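The Bed as a Workbench: Folding and Storing the Winter Wardrobe

Few homes have a table large enough for a full-length coat. For this reason, the garment care course offered by Coste each winter begins in the bedroom. The course is directed by Albane Moulin, a former wardrobe supervisor, and is open to all residents of the district.

Participants are asked to make the bed before any clothing is brought out. The cover should be pulled smooth from the foot, and heavier blankets should be moved toward the headboard. Pockets are emptied at this stage, and belts are removed and set aside. 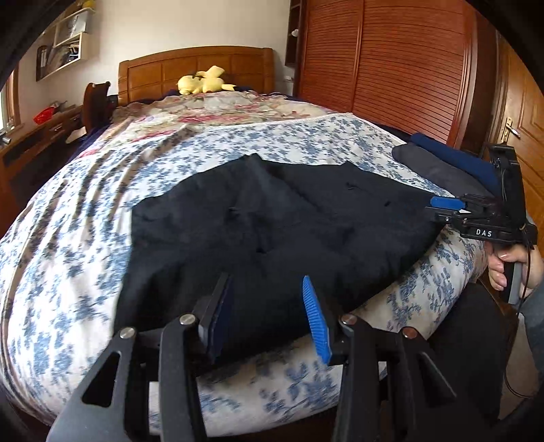 Dark clothing calls for particular attention. Black and navy fabrics show dust readily, and they are best inspected in daylight before they are put away. On a white quilt with a small blue floral print, the outline of a black garment is easy to follow, and so are the creases and specks of lint on its surface. Moulin recommends a soft brush, used in one direction from the collar to the hem. Folded items may remain in a pile at the side of the bed until the largest piece has been finished.

The trench coat is treated in a separate lesson. Its double-breasted front places two layers of cloth over the chest, and buttons left under strain can mark the fabric beneath them. The coat is laid on its back, the lapels are opened, and each button is checked for loose thread.
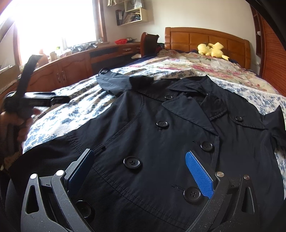

Once the front has been smoothed by hand, the sleeves are brought across the body and the sides are turned inward. The coat is then folded in three, beginning at the hem. Shayne Sutcliffe, who completed the course in June, now folds her coats this way for the top shelf of a narrow closet. "I used to hang everything, and the shoulders suffered," she said.

Coats that will be worn again within the week should stay on a wide hanger. The next course consists of two evening sessions, and participants should bring one coat and a clothes brush.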